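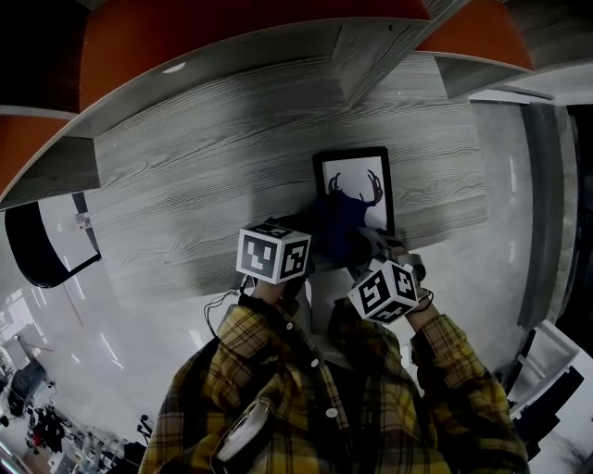
Every autumn somebody sends me an article about getting up at five in the morning, and every autumn I read it to the end, so more fool me. This year's came from Kylie Donnelly, who meant it kindly. She has been setting her alarm early since February and says she has never felt better. I have seen her at three in the afternoon and I have my doubts.

28 Oct 2019

My trouble with these articles is the sums. The writer gets up two hours earlier and claims to have gained two hours. From where? He went to bed at nine. He says so himself, further down, after the bit about lemon water. So he has swapped a couple of hours in the evening, when his friends are awake and the pub in Muscombe is open, for a couple in the dark with a notebook. Fine if he likes it. I don't see why it should cost me anything to be told about it, but there is a course, naturally, and the course is £200.

I did try it. I gave it a fair go last winter when I was still catching the early bus to Milton, and I kept a list of what I did with the extra time. Mostly I made toast. I read some of a long novel and had to read the same pages again at the weekend. One morning I cleaned the oven, which did need doing, though I could have done it at any hour.

Then there are the famous early risers they always wheel out. You never hear about the ones who got up early and came to nothing, and there must be plenty of those. My grandad was up at half four for most of his life and would have paid good money to stop.

Kylie says I went into it wanting it to fail. Possibly — I am like that about most things, and she has known me long enough. But if a habit only works on people who already believe in it, I would like that printed on the front of the course, near the price.

She has lent me the book now as well. It's on the stairs. The clocks have just gone back, so I had an hour for nothing on Sunday's lie-in and spent it asleep.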